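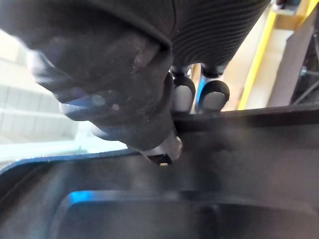 What is a parts station? It is the spot where everything needed for one job waits within reach of the person doing that job.

CHAPTER 4
Shelves, Bins and Trays: Setting Up a Parts Station

In the last chapter we followed goods from the loading door to the storeroom. Now we get to the part of the building I like best! A parts station is small enough to walk around in a few steps, and yet almost every idea in this book shows up there: flow, reach, labeling, counting, waste. If you can read a station well, you can read a whole plant.

We will use three made-to-order workplaces throughout the chapter. Farkas assembles pumps, Gravis repairs office chairs, and Kodow packs kits for school science rooms. Their products have little in common, but their stations share the same bones – a shelf, some containers, and a rule for what goes where.

Start with the shelf. A shelf with two levels gives you a choice right away. Larger pieces usually do well on top, where you can see their shape and grab them with a full hand. Small pieces can go below, as long as there is room to get your fingers in. Color matters more than beginners expect. Dark parts on a bright surface are quick to spot, and a gap in the row is just as quick to spot. 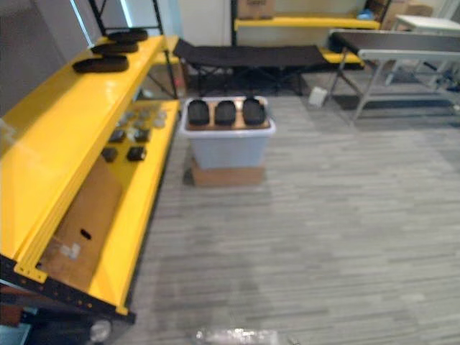
Kilthorpe, 6 May 2020

Look at the black oval pads. Three lie flat in a row on the yellow upper shelf, and three more stand upright in the pale blue bin on the floor. Both are good ways to keep a part, and they answer different needs. Lying flat, a pad shows its whole face, so it is easy to inspect. Standing on edge, it takes up much less floor or shelf, and the rounded top sticking up over the rim gives you something to hold.

Try this with 45 coasters and a shoebox. Lay them flat first, then stand them up, and write down how much room each layout takes. The difference is fun to see!

Small pieces need a different plan. Discs and little blocks drift together when they share an open shelf, and sorting them again eats up time. A shallow tray with a raised lip fixes most of that. 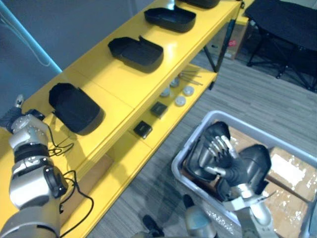 Kilthorpe, 6 May 2020

Four black trays or cases share the top level here, and they are not all the same kind. One is a plain shallow container, open side up. Another has a hinged flap standing up behind it. Ask yourself which you would choose for screws, and which for a gauge that must stay clean.

Words to know in this chapter: point of use, reach zone, kit, lip, restock signal.

4.1 Reach Zones

Stand at a table with your elbows at your sides. Everything your hands can touch without leaning is your first zone – keep it for the parts you pick up most.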